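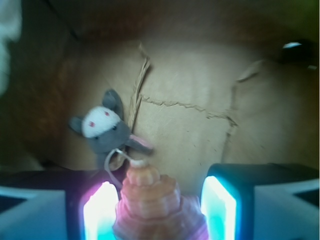 Gruvthorpe Community Board > House and Garden > Mice in the roof, year two

ridgecapping
Feb 20, 2020
Right, so they're back. Same corner of the ceiling as last year, above the spare room, starting up as soon as I turn the light off. I did the full routine last April: steel wool in every gap I could find, foam around the pipes, traps along the top plate. Got a quiet winter out of it and congratulated myself to anyone who'd stand still.

House is a weatherboard on stumps, tin roof, old batts. I've had a quote for 215 dollars from a bloke in Trarnness who wants to put bait stations in the roof and come back twice. Is that reasonable, and does anyone have anything better than bait? I'm not keen on the smell of a dead one in a wall cavity. We had that at the last place and my mother-in-law cut her visit short, so I suppose it has its uses.

Markos Alexiou
215 is fair if he's checking outside as well. If he's just going up the manhole with a bucket of bait, save your money and go up yourself.

Ask him where they're getting in. If he can't tell you, he hasn't looked.

stumpy_4
Get a cat.

ridgecapping
We have a cat. She attends the noise. She sits under it and looks at me.

Ok-hee Bae
Ours is the same, murders anything made of felt and has never laid a paw on a live one. Mind you she was raised indoors. The farm cats out the Jodari road are another species.

On the actual question, have a look at where the verandah roof meets the wall. We're in a similar sort of house and I spent two years blocking holes at ground level while they strolled up the wisteria and in under the flashing. Cut the wisteria back a metre and it stopped within the fortnight. I still miss the wisteria.

Seung-woo Jeon
Bait is a false economy and I'll keep saying it. The boobooks and barn owls eat the poisoned mice and then you've got fewer owls and more mice. Snap traps, peanut butter, check them every morning. It's not pleasant but it's quick.

Markos Alexiou
Depends on the bait Seung-woo. There are ones that don't hang about in the carcass the same way. And nobody with a bad back is going up a ladder every morning to check a trap on a ceiling joist.

Seung-woo Jeon
Less lingering isn't none. I've picked up two owls off our back paddock and I'm not going to pretend I know what got them, but I know what was in every shed along that fence.

If the ladder's a problem put the traps where you can reach them. Mice come down. They've got to eat something and there's no pantry in a roof.

stumpy_4
Get a better cat.

Young-sook Moon
Could I ask if it's definitely mice? What does it sound like? Ours was "mice" for a whole summer and then my husband put his head through the manhole and met a possum at a distance of 25 centimetres. Both of them screamed. Mice are a scratchy, busy sort of sound. If it sounds like someone moving a wardrobe, it's a possum, and you can't bait or trap it without a permit.

ridgecapping
Scratchy and busy, with the occasional thing being rolled. I've decided it's a walnut. I've also found droppings, small, rice-sized, so I'm fairly confident.

Ok-hee, there's a jasmine on that corner. A large one. My wife planted it. You see my difficulty.

Ok-hee Bae
Oh dear. Well, you could trim it "for shape".

Markos Alexiou
Jasmine's a ladder with flowers on. Cut it back, then fine galvanised mesh along the flashing, 6 mm or under, stapled properly. Steel wool rusts to nothing, which is probably why last year's job has given up on you. Foam they just chew, it's insulation and a snack.

Seung-woo Jeon
Agree with Markos on the mesh, mark the date. Trap for a week or so after you close it up, otherwise you've locked the last few in with your wiring.

Young-sook Moon
And chook feed, if you keep chooks. Metal bin with a lid that shuts. We had ours in a plastic tub from Cho's and they'd made themselves a front door.

ridgecapping
No chooks, but there's a bag of birdseed in the laundry that I've just gone and looked at, and it has a hole in the bottom corner. Into a tin it goes. I'll get mesh at the weekend and raise the matter of the jasmine over dinner.

stumpy_4
Let us know which one of you moves into the roof.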